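**Come and argue with us about whether a machine can do your chores yet**

Hetamitz is looking for 26 people to join a home and shop-floor panel from April. We want cleaners, shelf stackers, carers, parents of messy toddlers – anyone who knows how fiddly an ordinary job really is! You'll watch two arms try small jobs, tell us where a person would do it differently, and help us choose what they try next.
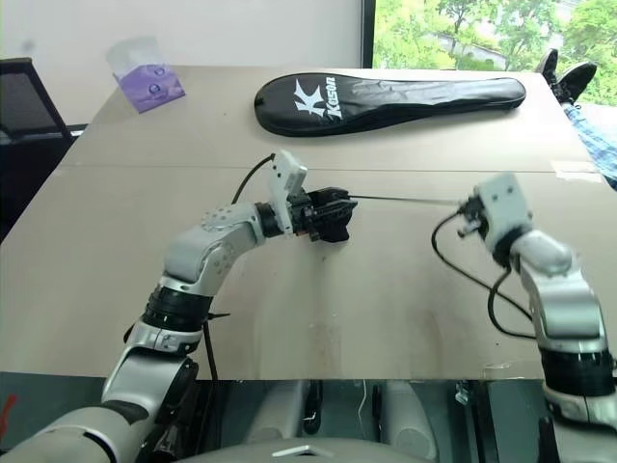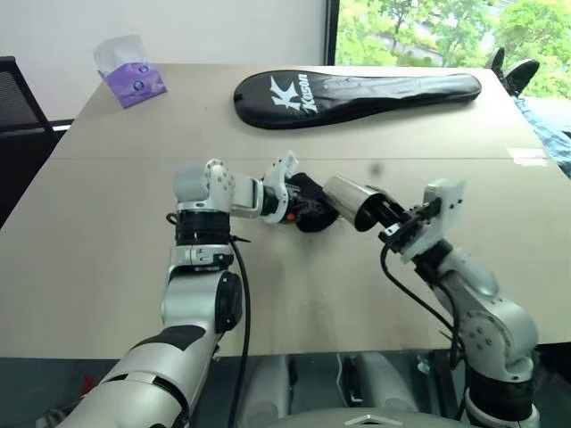
Two arms, one table, something held in each picture.

Iqra Virk, on our last panel, felt that folding a fitted sheet was still years off, but she'd happily hand over sorting the cutlery tomorrow.

No technical background needed, and strong opinions are very welcome. Write to the Foltetti desk at Hetamitz by 12 November 2021 with a few lines on the chore you'd test first.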